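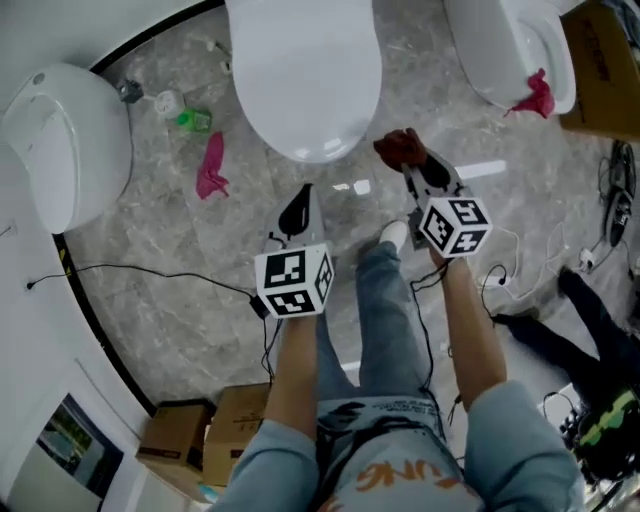

Issue 16, page 12

Public toilets in Zorncombe will stay open until 10pm from May, after the town council agreed to take the three busiest blocks back from its contractor.

The blocks at the bus station, the market square and the riverside car park have been closing at 6pm for the past two winters. Shopkeepers on the square said customers were being sent into cafes to ask for a key, and a petition calling for later hours gathered more than 2,000 signatures.

Under the new arrangement the council will employ its own cleaning staff, who will visit each block four times a day. The contractor, Clulavine, has looked after the town's toilets for 13 years and will hand over at the end of April. It will go on servicing the smaller block at the cemetery until its agreement there runs out next year.

The 20p charge at the bus station will be dropped. Councillors were told that the coin locks cost more to repair last year than they took in, and that the doors had been jammed for weeks at a time.

The riverside block will close for 12 days before the change so that a leaking cistern can be replaced and the baby changing table moved out of the women's side into a room of its own. Temporary toilets will be put near the ticket machine while the work is going on.

A plan to knock down the market square block and build a kiosk in its place has been put off. It may come back in the autumn, when the council looks at the future of the whole square.

Radar keys will work as before at all sites. Opening time stays at 7am, except on market mornings, when the square block will open at 5.30am for traders setting up. Faults can be reported at the town hall desk or by ringing the number on the cubicle doors.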